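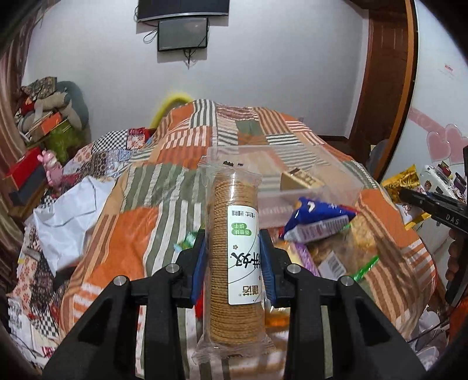
Keeping Snacks in Residence Rooms: Frequently Asked Questions

Bokmont House, Residential Services

The following answers apply to all residents of Bokmont House and the Vilela annex. They concern packaged food that does not need refrigeration, such as biscuits, crackers, chips and candy. Rules for cooked food and shared refrigerators are set out in the Kitchen Handbook.

May I keep snacks in my room?

Yes. Residents may keep packaged dry snacks in their rooms, provided that they are stored in a lidded container when not being eaten. Fresh meat, fish, cut fruit and open dairy products must be kept in the kitchen on your floor.

What kind of container is required?

Any rigid box with a lid that closes fully is acceptable. Clear plastic is preferred, as it allows you to see what needs to be finished first. Shoe boxes, paper bags and fabric baskets do not meet the requirement. Residents who do not own a suitable box may borrow one from the front desk against a refundable deposit. The desk holds 110 boxes, and they are lent in order of request.

Where should the box be kept?

On a shelf, on a desk or in the lower part of the wardrobe. Boxes may be placed on the bed while you are sorting or unpacking them, but should not be left there overnight. Please do not store food behind curtains, on radiators or under piles of bedding.

How should I store biscuits sold in a clear sleeve?

Tall sleeves of round biscuits break easily when other items are stacked on them. Stand the sleeve upright at the side of the box, or lay it flat on top of everything else. Once a sleeve has been opened, fold the end over, fasten it with a clip and finish the biscuits within the week. If the box is too shallow for the sleeve, move the biscuits to a smaller airtight tin.

My snacks come from abroad and the label is not in English. Is this a problem?

No. Labels in any language are welcome, and you do not need to translate them for your own use. If you intend to put the food out for others, at a floor social for example, a card listing the ingredients in English must be placed beside it. Tegan Kingi at the front desk can help you prepare the card. Please ask at least one working day in advance.

Should I remove the outer packaging?

Large cardboard cartons should be flattened and taken to the recycling room. Individual wrappers should stay on until the item is eaten. Keep the part of the package that shows the date and the ingredients.

What should I do with empty wrappers and shopping bags?

Empty wrappers go in the general waste bin on your floor – not in the bathroom bins, which are emptied less often. Clean plastic shopping bags may be left at the collection point by the mail room for reuse.

There are crumbs in my quilt or blankets. What do you advise?

Shake the item outdoors in the rear courtyard before washing it. Shaking bedding from windows or over stairwells is not permitted. Large quilts should be washed in the 300-liter machine in the Vilela laundry, as they will not rinse properly in the smaller ones. Patchwork and other hand-sewn covers should be washed on the cold, gentle cycle.

Are rooms inspected for food?

Rooms are checked once each term, and the February visit includes food storage. You will receive written notice. Staff will not open closed boxes unless there are signs of pests, in which case you will be asked to be present.

What if I see ants or other insects?

Report them to the front desk the same day. Close all food boxes and leave any sprays or traps to the contractor. There is no charge to residents for treatment.

Whom may I contact with other questions?

Please write to Danai Deligiannis, Residential Services, Room 875, or call at the office before 4 p.m.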